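Ticket 468: Retention period wrong on closed housing allotment files
Product: Muvura Case Records
Site: Stalden estates tribunal registry
Priority: 4
Status: Resolved, pending registry sign-off

Reported problem
Closed allotment appeals are showing a destruction date three years after filing. The registry's schedule says three years after the final order. Over 700 files carry the wrong date. A clerk noticed when an eviction appeal still under stay turned up on the September disposal list.

Initial response
Disposal job suspended at 9:40 a.m. No files had been destroyed. Asked the registry for a copy of the current schedule and five sample case numbers.

Log
10:15 a.m. Samples received. All five have a final order entered, and the order date shows correctly on the case page. The retention rule is reading the filing date field instead.

11:05 a.m. Checked the rule history. The rule was changed when the Hiebert import brought over the old paper docket. That import had no final order field, so the rule was pointed at filing date to get it through validation and never pointed back.

11:30 a.m. Second problem found on the same files. Exhibit previews do not load in the disposal review window. The exhibits open normally from the case page.

Attachments on this ticket:
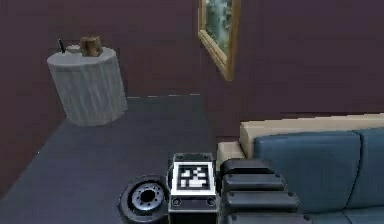
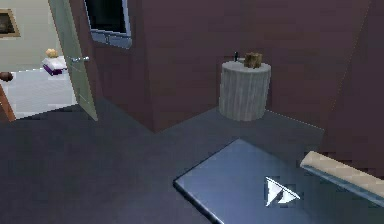
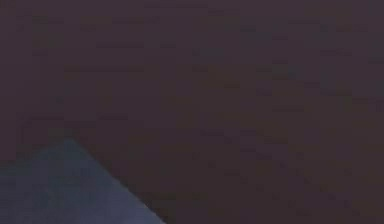
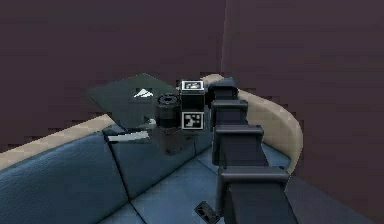
Attachments 1-4, rendered interior views

1:20 p.m. Preview fault traced to the Skovum viewer add-on, which was still using the old storage path. Path updated. Previews now load in the review window for all five samples.

2:10 p.m. Rule changed on the test copy to use final order date. Recalculated. 63 files came back with no date at all. These were withdrawn before hearing and have no final order.

2:45 p.m. Registry confirms withdrawn appeals run from the date of the withdrawal notice. Added as a fallback. Recalculated again, no blanks.

3:30 p.m. Applied to live. The stayed appeal is off the disposal list. Hold flag added to it by hand as well.

Still open
Registry to compare the new disposal list with its own register before the job is turned back on. Please reply on this ticket when done. The disposal job stays suspended until then.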